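Flestix gripper trials: read me first

Hi! If you landed in this folder looking for the Flestix wrist-camera recordings, you're in the right place. I put this set together while trying out grippers for our small arm, and I kept it going long after I should have picked one and moved on.

What's in here

There are 1767 short clips from the wrist camera, plus the joint log and the controller log for each one. I tried 2 grippers, the Martens and the Tiltine, on the same arm with the same camera. Every clip sits in its own folder with a notes file. Most of my notes are one line long and some of them are just "ugh, again."

109 of the clips are marked bad. I left them in. Usually the controller log stopped before the video did, so you can still use the pictures, but please don't train anything on the joint numbers from those. The flag is in notes.txt, on the line that starts with status.

How the camera sits

The camera looks along the gripper toward the fingertips. I went back and forth on this a lot (closer, farther, tilted, tilted the other way) and ended up with a view where the gripper body eats a good part of the upper left. I'd love more open space, but I wanted to see the fingertips and the linkage in the same shot, and you can't have everything with a mount this small.

I also record a bit of nothing between tries, with the fingers empty and held over the table. It's dull to watch, but it's my favorite part of the set for checking things. You get the tips against a plain pale wall, with the screws and the pivot on the linkage easy to make out, and if the mount has slipped since the last batch you'll spot it right away.

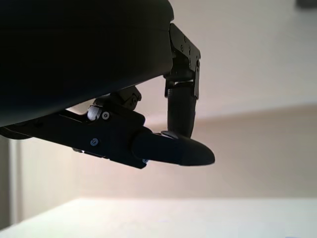

Ustent wrote back after trying the first batch that the empty stretches were too short to be much use for lining up the camera, and could I please hold still longer before each grab? Also, the joint log used degrees in one folder and radians in the next, which had cost them a whole afternoon.

Fair on both counts! The pause is now 200 frames before every try, and all the joint logs are in radians. If you have the old download, toss it and get the new one. I didn't keep a script for converting the old logs and I don't plan to write one.

Martens or Tiltine?

I get asked this more than anything else. The Martens closes faster and I like its controller better — the messages make sense, and it comes back on its own after a stall. The Tiltine is slower but gentler, and it did better for me on soft stuff like sponges and socks. On small hard things I kept changing my mind. Have a look at the clips tagged small-hard and see what you think, and take my success labels with a grain of salt, as I did them by eye and I got tired.

Things I know are wrong

The exposure was on auto, so bright tabletops wash out. The clock on the controller drifts in long sessions, so line things up by the start marker and not by the time stamp. A few folders from June have the gripper name missing; the joint log header still has it.

If you find something else, open an issue and paste the folder name in the title.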